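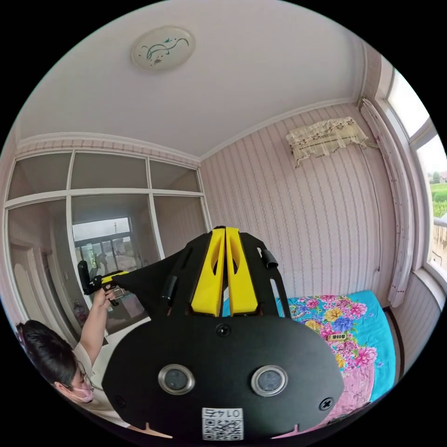

12/04/2019

After two years in Fasdale I finally started to put my room in order. I am not a tidy person, and my friend Hrvoje Halilović knows this well, so he gave me one simple rule: begin with one shelf and do not look at the others.

It took me the whole morning. I found a bus ticket from Nisitz, three chargers for phones I do not have anymore, and the letters of my aunt, which I read again on the floor. Of course this made me slow.

The books went to the left, the papers in a box. I kept 125 postcards and gave away the winter boots. In March I said I would paint the wall also, but this is still waiting.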